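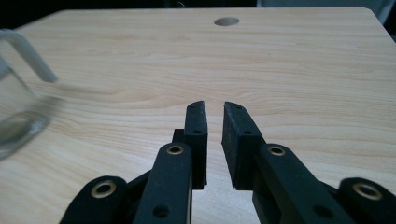
Pale wood on a tabletop in Kosivside.

The first thing you notice when you walk into the Zerouali workshop in Kosivside is the smell, a mix of sawdust and something like orange peel. Then you see the tables. They're stacked along the back wall with their legs in the air, leaning in the hallway, parked two deep under the windows. Every one of them used to live in somebody's kitchen, and most will be going back to one.

I came because I'd been told the shop only fixes kitchen tables. It won't take dressers, and it won't take your grandmother's piano bench either, however nicely you ask. In a town this size that sounded like a quick way to go broke, but the shop took in 239 tables last year and the waiting list now runs into March.

I love this place. I should say that early, so you can weigh the rest.

Tables get a rough life compared with other furniture. A bookcase stands there for thirty years and gathers dust. A kitchen table gets hot pans, math homework, wet mittens, bread dough, a sewing machine, and the elbows of everyone who ever stayed too late talking. By the time it reaches the shop it usually has a wobble, a split along one of the glue lines, and at least one white ring that the owner has tried to hide under a fruit bowl.

The rings are easier than people think! A white one is mostly moisture caught in the finish, and it can often be coaxed out with gentle heat and patience. Black ones are another story. Those have gone down into the wood, and the shop will ask you, quite seriously, whether you want them gone. A surprising number of people say no. One family from Clulside, over the river, wanted their wobble fixed and nothing else touched, right down to the row of fork marks at one end where a toddler used to sit.

The oldest table in the shop on my visit was 102 years old, with a drawer at one end that still smelled of cinnamon when I pulled it open. It had been painted green, then cream, then a truly awful brown. Getting back to bare wood had taken 9 days of scraping by hand, a square foot or so at a time, and what was underneath was maple the color of toast.

After the scraping comes the oil. The shop uses one called Zeltico, mixed across the river in Clulside, and it goes on with an old T-shirt. You wipe it in, go have lunch, wipe off what's left, and do it again tomorrow. I got to do one coat on a leaf that was waiting for its table, and I could have stayed all afternoon. The grain comes up under the rag in stripes and little flecks you'd never have guessed were there.

If you have a tired table at home, you can do a fair bit yourself. Tighten the bolts under the corners first, going around twice, a little at a time. Check the floor before you blame the legs. Test any oil on the underside and leave it overnight. Sand with the grain, with finer paper than you think you need, and stop sooner than you want to. Wipe up spills when they happen, and put the leaves away flat, under a bed if you have the room.

And if it's past all that, the shop opens its doors for drop-offs on 10/7/24 before closing the list for the winter. Bring the leaves too, even the warped one in the garage. Bring the screws in a jar. Measure your front door before you leave the house, because two tables have already had to go home through a window.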